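Automation at Sevside: progress report to the Poltgate Fund
Reporting period ending February
Prepared by Iman Ouazzani, operations manager

Work since the last report has gone mainly into rehearsing jobs in simulation before the two-armed machine goes onto the day shift at Sevside. The jobs are the ones in the application: picking up small items, working around drawers and cabinets, and handling doors. The software side is with Undalov, and our own staff choose what gets rehearsed and in what order.

We have logged 3,430 simulated runs. Of these, 319 were stopped by the operator and set aside for review. Most of the stopped runs involved doors, and we have moved door work back in the schedule as a result.

Simulator views, February:
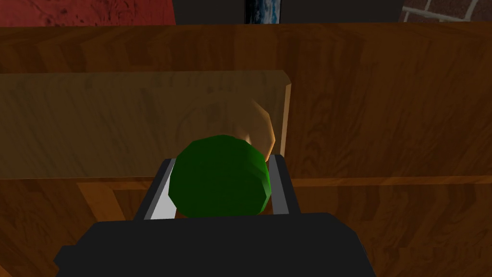
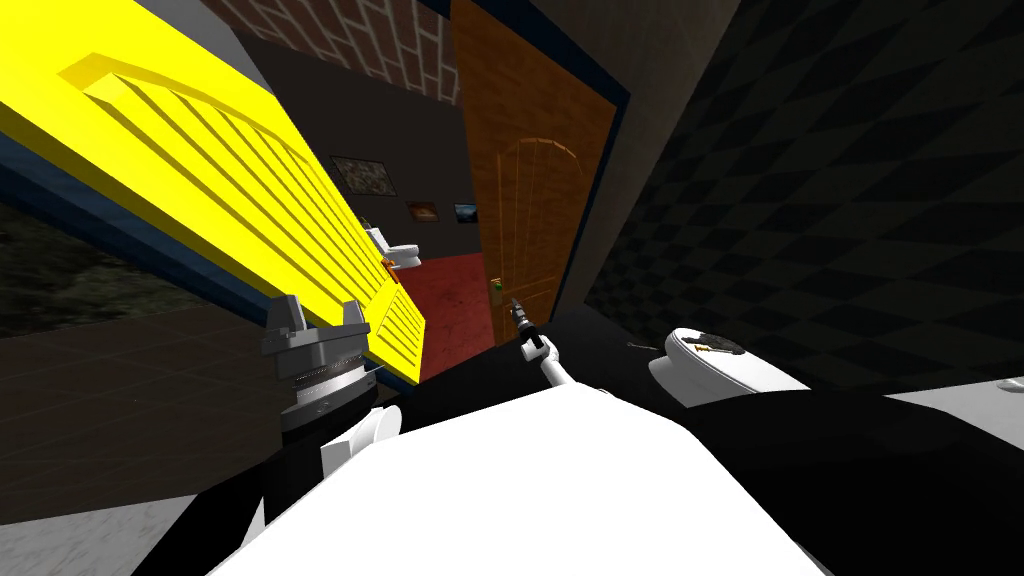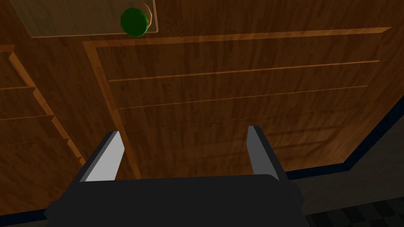
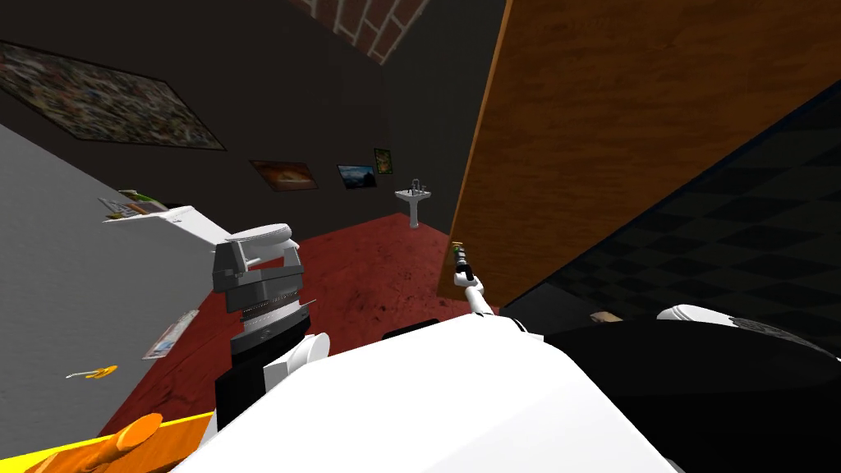 Images: Undalov / Sevside simulation work. Reproduced with permission.

Staffing. No posts have been cut and none are planned under this grant. Two members of the unpacking team have trained as operators and now spend 3 afternoons a week at the simulator desk. Their old duties on those afternoons are covered by the rest of the team, who have told us the cover is too thin on Thursday. We have agreed to move one session to the morning.

Pay for operator hours is not settled. Staff asked for it to be graded above general handling, and we support that. A proposal is with the Wanigasekara office.

What has changed so far is mostly paperwork. Operators write a short note on every stopped run, and supervisors read the notes at shift handover. Several people said the first version of the form took longer than the run itself, so it has been cut to one page.

Spending is within budget. The training line is slightly over and the travel line is under by a similar amount; we ask permission to move funds between them.

Next period: finish the small-item jobs, restart door work with a slower approach speed, and hold the first floor trial outside working hours.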